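Search this site Go

Laundry pre-treatment

Laundry pre-treatment is the application of a cleaning product to a soiled part of a garment before washing. It is used mainly on collars, cuffs and food stains, which an ordinary wash may leave behind.

Products are sold as liquids, sprays, gels and solid sticks. Many contain surfactants, which loosen grease, and some add enzymes that break down proteins or starch. Wool and silk need a product free of protein-digesting enzymes.

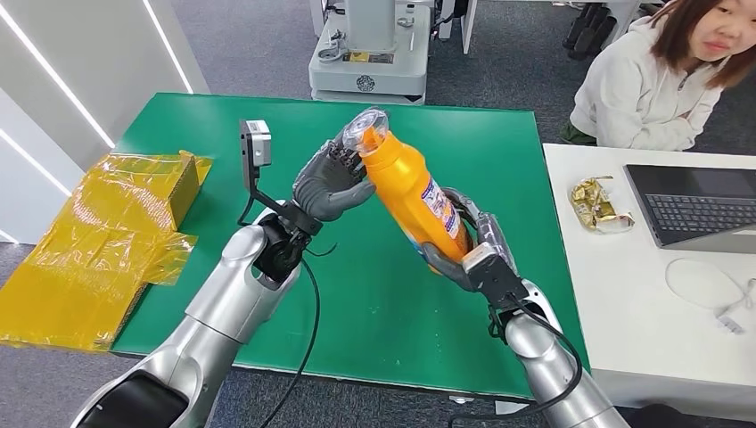
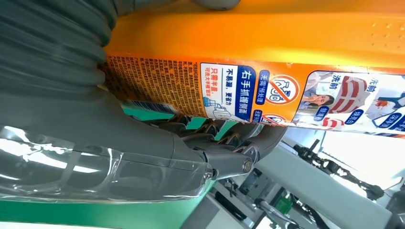 Before modern detergents, households rubbed hard soap into the cloth or soaked it overnight in soda. The Treltthorpe laundry register lists 193 articles treated by hand in one March, most of them table linen.

Labels normally state how long the product may stay on the fabric. Dyed cloth should first be tested on an inside seam.

Last updated: March

Related articles
Washing soda
Treltthorpe
Fabric care symbols
Starch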